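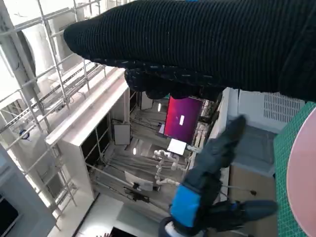

## Why Do Buildings Wear Coats?

When it's chilly outside, you pull on a sweater before you run out to play. Buildings need something like a sweater too, and theirs is called **insulation**. It hides inside the walls and up under the roof, so you may have lived beside it your whole life and never met it!

Insulation is fluffy or foamy stuff full of tiny pockets of air. Heat has a hard time getting through all those little pockets, so it slows way down. In December, the warm air from your heater stays indoors with you (and your cocoa). In summer the same wall helps keep the hot sun's heat outside, where it belongs.

Windows can have an air pocket as well. Many have two sheets of glass with a gap between them, like a very thin sandwich with nothing but air or another gas in the middle.

### Try it with a grown-up

1. Fill two matching jars with warm tap water and put on the lids.
2. Wrap one jar in a thick wool sock.
3. Wait 21 minutes, then feel the water in each one with a clean finger.

Which jar would you rather live in?

*Written by Lilla Kiss*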